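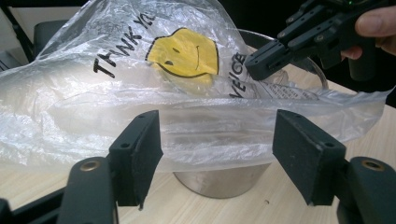
I've read the Bamon report twice now, and I still don't believe the bag number.

If you missed it, Zukivora put out a write-up in May claiming that their new training recipe lets a two-armed robot learn to handle thin plastic bags from handheld gripper demonstrations alone. No teleoperation, no robot in the room while you collect. Somebody holds a gripper in each hand, does the task on a table, and the wrist cameras record what the fingers see. The recipe is called Bamon. The headline result is that it gets a bag over or off a container in 27 of 30 trials, after training on 414 demonstrations.

I like handheld collection. I've done enough of it to have opinions about grip tape. It's cheap, it goes anywhere, and your demos look like a person doing a chore instead of a person fighting a joystick. So my complaint is with the claim, which is a lot bigger than the evidence under it.

Start with what counts as success. On page two, a trial succeeds if "the bag reaches the target configuration." The target configuration is defined in an appendix as the bag being over the opening, or clear of it, depending on the direction of the task. How far over? What if one side is hooked on the rim and the other side is bunched up against the wall of the pot? I went through the supplementary videos on Saturday with a notepad, and by my own fairly relaxed standard I'd have failed four of the clips they passed. They only posted a dozen. You can do the math on how that makes me feel about the other eighteen.

Then there are the bags. A grocery bag never gives you the same starting state twice. It crumples differently, it clings, it catches the light so that half the pixels are white glare, and whatever is printed on it slides around as the film folds. That last part bugs me the most. Thank-you bags have big black letters and a smiley face on them, and those are the easiest features in the whole view to latch onto. If every demo uses the same print, a network can do a decent job of tracking a yellow circle and learn very little about plastic. Did they swap in a plain bag at test time? The report says bags were "varied." It doesn't say varied how. I wrote to the address on the project page and got back a polite note pointing me to the appendix I'd already read.
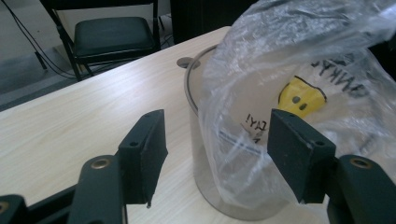

Clear surfaces make this worse. Put see-through film over a see-through container and ask a camera a few inches away where one ends and the other starts. I can't always tell from a single image, and I know what I'm looking for. The report has a chart comparing metal and clear containers, and the two bars are nearly the same height, which the authors take as proof that Bamon doesn't care about appearance. Maybe. With 30 trials split down the middle, you've got 15 per bar. One sloppy afternoon of bag placement would move either of them more than the gap they're bragging about.

The part I'd really like to see is the baseline. They compare against Nindau, which is a reasonable method and one I've used, but they train it on 300 demonstrations while their own gets the full 414. The footnote says this matches "the published setting" for Nindau. Fine, but then the comparison tells me that a newer method with more data beats an older method with less. I could have guessed that from my couch.

To be fair to them, two things in there are good.

The first is the filtering step. Before training, Bamon throws out any stretch where the fingers close on nothing and then open again. Anyone who has collected this stuff knows how often that happens with film. You pinch, you miss the layer, you pinch again. Leaving those in teaches the robot to fidget. I tried a crude version of the filter on an old folding dataset of mine and the fidgeting did go down. That took me an evening and it's the one idea I'd steal from the report today.

The second is that they released the raw demonstrations, misses included. I've watched a pile of them. Two grippers, a table, a bag, somebody's hand at the edge of the view. They look like real, slightly clumsy data, and I trust them more than I trust the results table.

The Zwahlen group has said they'll try to reproduce the whole thing on their own arms, with their own bags. Good. What I'd want from them:

- at least 5 kinds of bag, including one with no printing at all
- the same number of demos for every method
- a success rule that a stranger could apply from video
- all the trials posted, failures too

If it still lands anywhere near 27 out of 30 under those rules, I'll write a post saying so and leave this one up next to it. My guess is something closer to half. Half would still be a decent result for a grocery bag, and I wish they'd been willing to publish that.

Comments are open, but please read the appendix first.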